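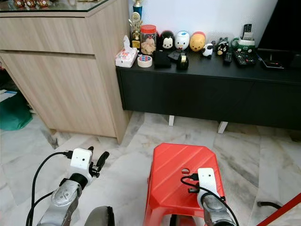
Most families put off the talk about palliative care until a doctor brings it up, and by then the patient is often too tired to say much. Nurses at the Hollenstein clinic in Skemness would like it to happen years earlier, at home, while the person with heart failure is still driving and paying the bills. Home is where a nurse learns what matters to someone. A gold trophy on a crowded black sideboard can start a conversation that a form on a clipboard never will, and from there it is a short step to asking what the person still wants to be able to do, and what they would give up to do it.

The clinic began its home visit program last April. It has enrolled 135 people with advanced heart failure, nearly all of them living within an hour of Skemness. Each patient gets 2 long visits in the first month and a phone call every week after that. They keep their cardiologist, their medicines and their place on any treatment list. Palliative care can run alongside all of it – a point the nurses say they repeat at almost every door, as many people hear the words and think of hospice.

Much of the work is small. A nurse may move a water pill to the morning so that a patient can sleep through the night, or weigh someone on their own bathroom scale and write the number on a chart. Swollen ankles get noticed before they turn into a trip to the emergency room. Family members are shown how to raise the head of the bed and when to call.

Paying for it is harder. The visits last about 28 minutes longer than a standard home health call, and insurers do not cover the extra time. A grant from the Plustholm Fund makes up the difference for now, but it ends in 3 years. Curnska, the next county over, tried a similar program and closed it when its own grant ran out. Patients there went back to clinic appointments, which for some meant a long drive with an oxygen tank in the back seat.

Hollenstein plans to take its hospital admission records to insurers before the grant expires. Until then it is still taking referrals, and patients may call the clinic themselves without waiting for a doctor to send them.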